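Moving out, part two

The lease at Telton ends in November and I have started getting rid of things early. The first job was the paperwork, which took up most of the closet.

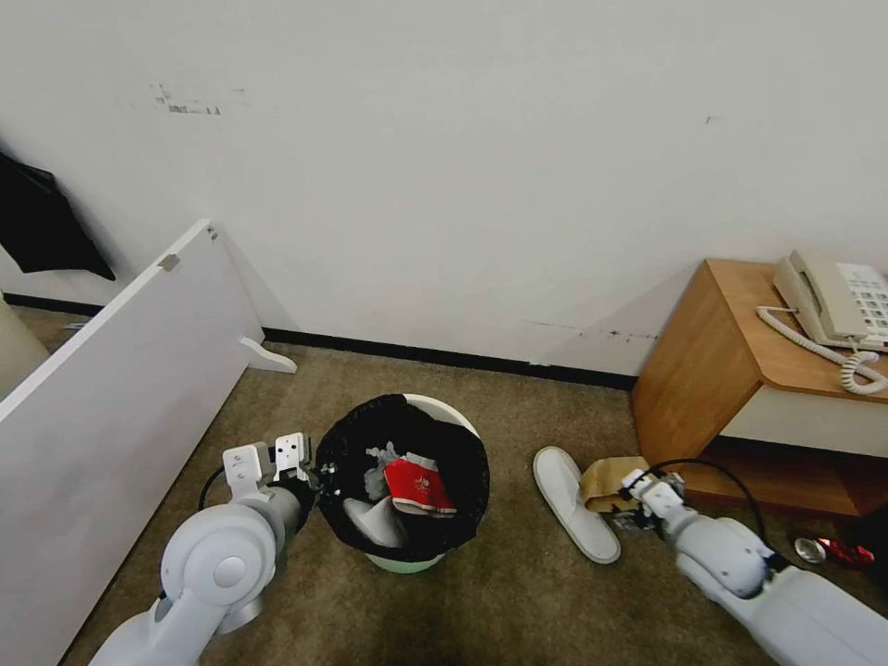
Landlords care about walls more than anything else. I called the office at Jirkemitz and they charge $120 per wall for repainting. Dark scuff marks like the ones over the black baseboard count, so I'll try a damp sponge first - then paint.

Old bills went next. I kept two years of them. 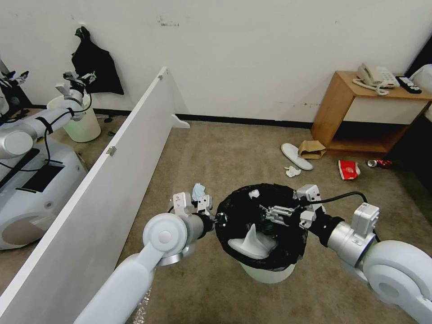
Entili

Posted 14/02/2024

The deposit was $800 and I want it back. I'm taking dated notes on every room.

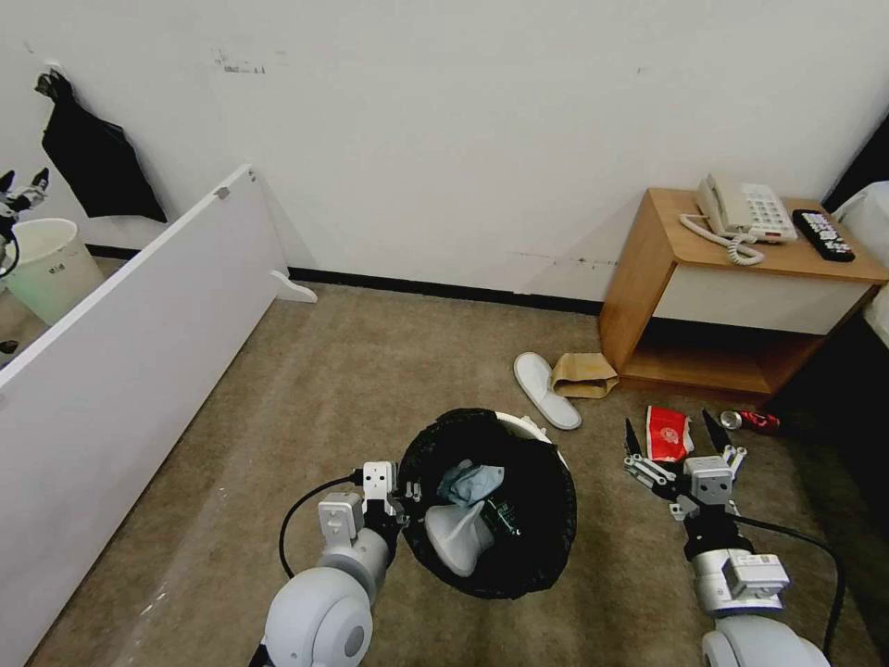
Teka wrote that a sponge left shiny spots on her flat paint, and that I should test it inside a closet first.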